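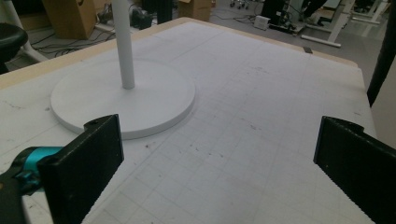 Titex, the electronic music label and event series based in Alvarado, will open its summer residency program to bass music producers and live performers on 2021-05-04, and applications will be accepted for four weeks. The program offers studio time, technical support and a paid closing performance to seven artists working in dubstep, drum and bass, footwork and related styles. Residents will work in the label's rooms on Danness Street. Each room is supplied with a table, such as the one covered with a light gray grid-printed mat with a white pole on a round base standing at its left, and artists are asked to bring their own controllers, laptops and headphones.

The residency was first announced in March, when the label confirmed that it would return to in-person sessions after a year of online broadcasts. During that year Titex carried 228 sets on its weekly stream, most of them recorded at home by performers who had lost their regular bookings. The label states that the residency grew out of that work, and that several of the artists heard on the stream had asked for a place to finish new material before going back on stage.

Applicants must be at least 20 years old and must have performed in public or released music under their own name or stage name. A recording contract is not required. Each application should include a recorded set or live performance, two original tracks and a short written plan for the residency. Recordings made on a phone or a handheld recorder are acceptable, provided that the music can be heard clearly. DJs who do not produce their own music may apply jointly with a producer, and a pair will be counted as one resident for purposes of the fee and the closing performance.

The selected artists will each receive a fee of $500 for the closing performance, along with free use of the studio during their assigned weeks. Travel costs are not covered. Studio hours will run from noon to 10 p.m., and an engineer will be on site in the afternoon to help with mixing and with preparing tracks for a club sound system. Residents keep all rights to the music they make during the program — the label asks only for permission to broadcast the closing performances once on its stream.

Those performances will be held at Stomis, the former skating rink that has served as the label's main venue for the past three seasons. The sound system there was rebuilt over the winter, with new subwoofers and a lower ceiling over the booth. Capacity will depend on the public health rules in force at the time, and tickets will not go on sale until those rules are known. Listeners who held tickets for last year's canceled season will be able to use them for any one night of the series.

Titex also confirmed that its open decks night will return in the fall. The night will keep its earlier format, with short sets by new performers followed by a guest. Vocal performers, including beatboxers and MCs, may sign up in the same way as DJs and will be given a sound check before doors open.

Application forms are available at the label's office and on its website. Artists will be notified of the decision by email, and the list of residents will be published once all places have been accepted.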